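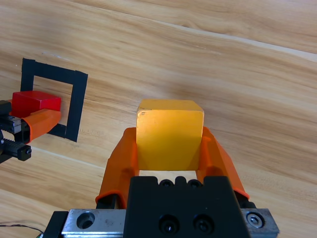 Yellow for the right arm, red for the left. Stacking task, our student team.

1/ I promised to write something about our term project, so this is a small thread. We are the Jayawardena robotics club and we have two arms, named Alo and Allora. The task sounds easy: build a tower of coloured cubes inside a square of black tape.

2/ The rules come from the Jomier challenge. Red goes at the bottom, then yellow, then green. The tower must stay inside the tape. Each team has 20 tries, and touching a cube by hand ends the try. 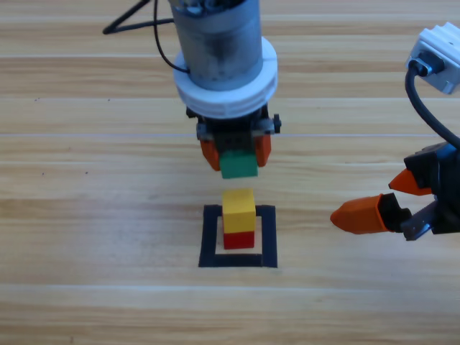
Green cube over the yellow and red ones.

3/ The third cube is the one I fear most. If the arm comes down a few millimetres too low, it pushes the whole tower - and if it opens too high, the cube falls and bounces.

4/ My part is the grip. I spent most of December on how hard the orange fingers should close.
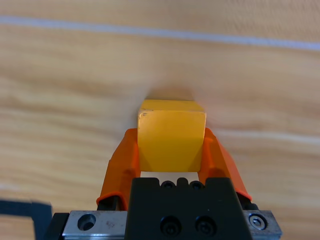

5/ Too soft and the cube turns a little when the arm moves. Too hard and the motors complain. We settled on a middle value and I wrote it on the whiteboard in big letters.

6/ We have recorded 725 tries until now. The goal is 2,000 before we train the model again, so there are many evenings left.

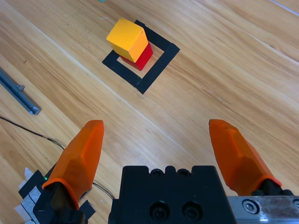
7/ Next I want to work on centring. A yellow cube which sits too far over the edge of the red one is a bad neighbour for the green. Has anybody solved this with wrist cameras only? I would be glad to read your advice.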